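Watus Street Kitchen – The Table Pages

Posted 2022-07-19

Welcome back to the gallery! If you've been following along since March you know the kitchen is finally done (well, done enough to cook in), and I promised you a page on the table. I love this table more than any other thing in the house and I'm not even a little embarrassed about it. It came out of the Thibodeau sale, the big one over in Arside, and I paid 59 dollars for it plus gas. I went in for a lamp. I did not come home with a lamp.

The table had a sticky brown coat on it when I got it, so dark you'd never have guessed there was pale wood under there. I spent 5 evenings in the garage with a scraper and a stack of sandpaper, and then 2 coats of clear finish went on with a foam brush. I wanted a little shine but not a bowling alley – and I wanted the light wood left alone, no stain, no tint, nothing.
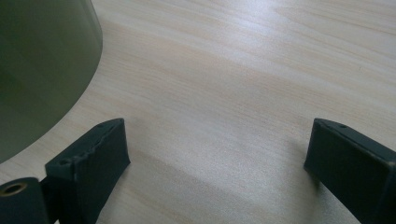
Does a light wood table show every little mark?

It shows dark spills right away, coffee especially, but crumbs and dust pretty much vanish into the grain. I wipe mine down after supper with a damp cloth and then a dry one, and so far that's been plenty. Rings are the thing to watch for, so I keep coasters out.

The grain is my favorite part, those long soft lines running on a slant with a bit of pinky tan in between, and the dark olive green next to it makes me so happy! I went back and forth on green for weeks. I had a whole page of paint chips from Kekell taped up by the window (sage, moss, some kind of pickle color) and the deep olive kept winning, so I've been sneaking it in wherever I can. Dish towels are next, if I can ever find the right ones.

A few of you wrote in to ask about the finish. It's a plain water-based one in satin, from the hardware store. Stir it, don't shake it, and sand very lightly between coats. Mine felt dry to the touch by lunchtime but I left it alone for 2 more days before I put anything on it, and that was hard, let me tell you.

Still on my list: felt pads for the legs, a bench for the window side, and something to stop that one corner wobbling when somebody leans on it (folded cardboard for now). The shelves get their own page next, as soon as I've put everything back on them.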